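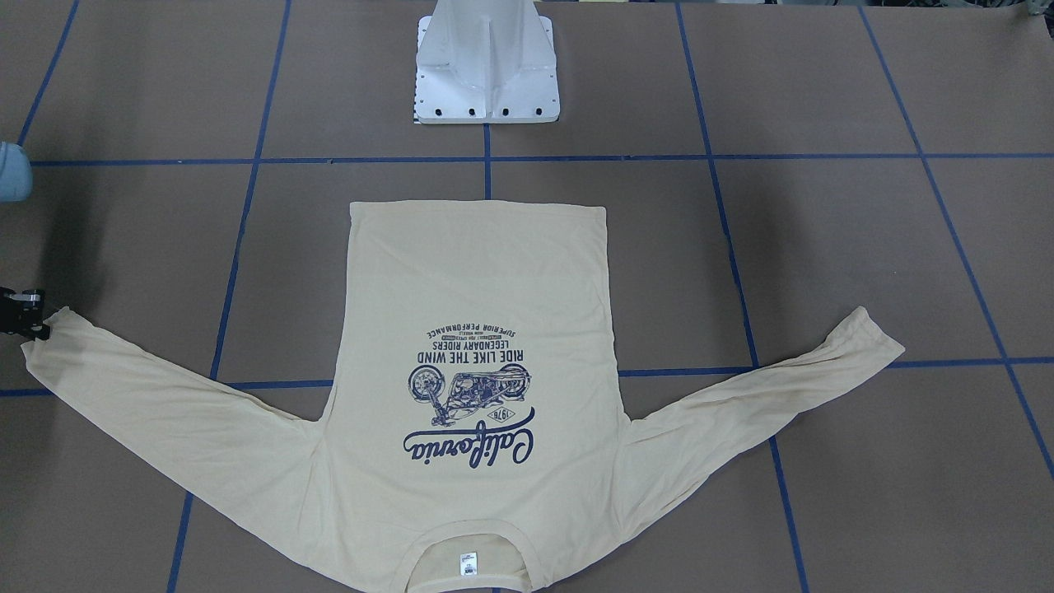

Ticket 488 — label printer dropping off network, Thongsuk depot
Status: open
Logged by: Waraporn Wattanapong

Printer at the dispatch counter goes offline after up to 25 minutes idle. Comes back if you power cycle it. Brakier driver reinstalled Monday, no change. Swapped the patch lead, no change. Orders still going out but we're hand writing labels arvo shift, not ideal.

Tried so far — static IP set, sleep mode off in the web menu, firmware up to date acording to the menu.

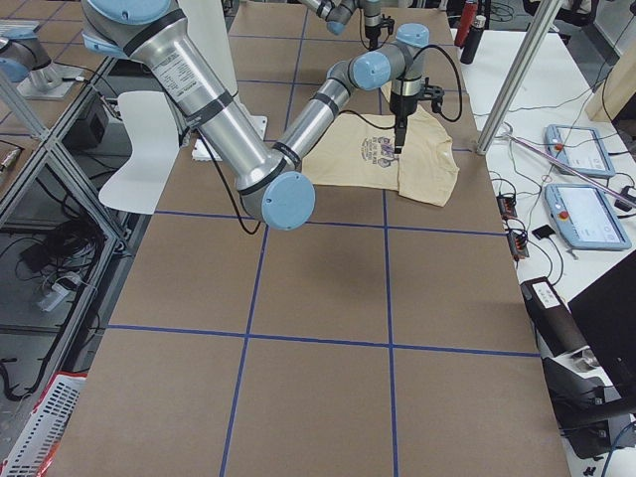 Pichit Khamphan: Sleep setting doesn't save unless you hit Apply on the second tab as well. Had the same at Lusitz. Also check the DHCP range, ours was handing out the printer's address to a phone.

Checked both. Apply was missed, my bad. Range overlapped too, so moved printer to .12 and reprinted the config page. Queue cleared, 3 stuck jobs deleted. Leaving it idle over lunch then will test agian.
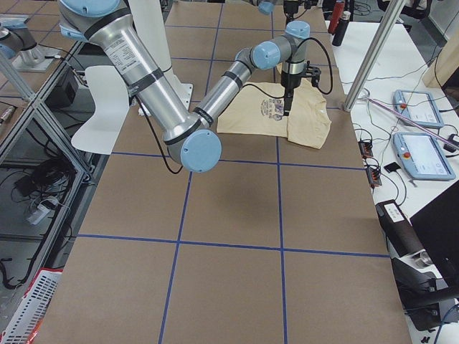 Does the old port need deleting on each PC?
Only on PCs where the printer was added by IP address. Remove the port after the new one prints a test page.

Counter PC done, office PC still to do. Keep open till Fuad's had a go on it.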